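Lab notebook – Kuruc manipulation project
Entry: February, Sunday session
Written up by: Kirstin Gillies
Present: K. Gillies, Shamim Awan. Zuzana Doležal joined remotely for the second half.

Subject: effect of grip width labels on policy training, tall object task

1. Purpose

The earlier Kuruc runs used the raw finger opening from the hand-held tool as the action label for the gripper. Marek Hubáček raised the concern that this value is not comparable between collection days. The linkage has a small amount of play, and the opening reported at contact drifts with how hard the operator squeezes. A policy trained on those labels learns to close to a width, and when the width is slightly wrong the grip is either late or too hard.

The alternative under test is to relabel each demonstration after collection. The opening at first contact is found from the signal, set to zero, and everything after that point is written as closure past contact. Before contact, the label is left in its original units and scaled to the full opening of the tool. We refer to this below as contact-zeroed labeling. The unmodified version is referred to as raw labeling.

2. Data on hand

The full pool stands at 3507 demonstrations after the removal of those with lost tracking. Of these, 900 are on the tall object task and are the only ones used in this entry. The rest belong to the Luvesen shelf task and should not be mixed in until Nuanchan Wongsuwan has finished checking the time offsets.

A held-out set of 323 demonstrations was taken from the 900 before any training was started. The split is by operator and by day, so no session appears on both sides. The list is in the shared folder under the name Kuruc-tall-holdout. Please do not regenerate it. The script shuffles without a fixed seed, and we lost a comparison to this in the autumn.

3. Method

Contact detection. The opening signal is smoothed lightly and differentiated. Contact is declared at the first sample where closing speed falls below the threshold while the tool is stationary with respect to the table. The second condition matters. Without it, operators who pause with the fingers half closed on approach produce a false contact well short of the object.

Training. Two policies, same architecture, same image inputs, same number of steps. The only difference is the gripper label. Each was trained with 3 seeds. Shamim set the runs up on Sarer on Friday evening and they had finished by the time we came in.

Evaluation. Offline first, on the held-out set, measuring the timing error between predicted and recorded closure onset. The arm was not used in this session. Zuzana asked that the offline result be complete before any time is booked on it, and this seems right given the state of the wrist mount.

4. Offline result

Contact-zeroed labeling gave lower timing error on the held-out set with every seed. The spread between seeds was also narrower. Raw labeling did well on the days that dominate the training set and poorly on the others, as Marek had expected. The plots are in the folder and are not repeated in this entry.

One result was not expected. On demonstrations where the object is approached from the side and high up, both policies closed early. The error was similar for both, so the labels are unlikely to be the cause. Shamim's view is that these approaches are under-represented and that the network is using the lower part of the object as its cue for depth. Mine is that the contact detector is also weaker there, and that some of the recorded onsets we score against are themselves early. We did not settle it. Both can be checked.

To check the second explanation, we went through high-approach demonstrations by hand, with the signal plotted next to the video. In several, the detector fired while one finger was touching and the other was still clear. The object then shifted a little before the second finger arrived. For the purposes of the label, contact should mean both fingers. The threshold as written cannot tell the two cases apart.

5. Additional collection

A short set of new demonstrations was recorded in the afternoon to look at two-finger contact directly. Shamim operated and I kept the log. The operator was asked to close slowly and to call out when each finger touched. The calls were marked in the log by keypress. My reaction time is in those marks and they should be treated as coarse.

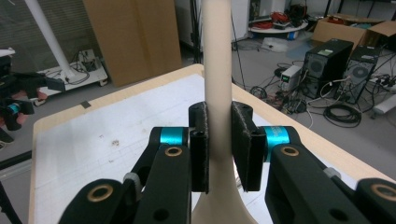
Two-finger contact will be the definition used for the relabeling from this point on, and the detector is to be rewritten to match. The difficulty is that the opening signal is a single number for both fingers and says nothing about which of them has arrived. The video has to supply the rest. With a pale, smooth rod between two black pads, the edges are easy to find on both sides, and a simple test on the strip of image between pad and object ought to be sufficient. The flared base is of less help. It widens gradually into the table and gives no clean line to measure against, so the test should be limited to the height of the pads. It should also allow for a pad meeting the rod at a slight angle, as the right one does. Darker objects will need a different approach, and I would not want to tune anything on this one alone.

Shamim proposes to write the strip test as a separate pass that runs after the existing detector and may only move the contact time later, never earlier. This keeps the old labels recoverable. Agreed.

6. Notes on procedure

The tool was recalibrated at the start of the afternoon and again at the end. The two zero readings differed slightly, in the same direction as on previous days. This supports relabeling in general but does not explain the high-approach error.

The Unero recorder dropped its clock sync once, shortly after three. The affected demonstration was discarded and repeated. The log entry is struck through but has been left in place.

Operators should not rest the tool on the table between takes while recording is live. The stationary condition is then met with the fingers open, and the detector has to be restarted by hand – a nuisance when the set is long.

7. Open items

Rewrite contact detector to two-finger definition, as a second pass (Shamim).
Relabel the tall object training set and rerun both policies with the same seeds (Kirstin).
Rescore the old checkpoints against the corrected onsets, so that the change in reference is not counted as a gain in the method (Kirstin).
Compare the share of high approaches in training and held-out sets (Zuzana).
Confirm time offsets on Luvesen (Nuanchan).
Wrist mount: replacement part still not received. Marek to ask again.

The figures in section 4 are to be regarded as provisional until the rescoring is done and should not go into the Kuruc summary before then.

K.G.

Added Monday, 9:40. Zuzana points out that the held-out set must be relabeled with the same version of the detector as the training set, and that the version should be written into the file header. Done for the header. The relabeling will wait for Shamim's pass.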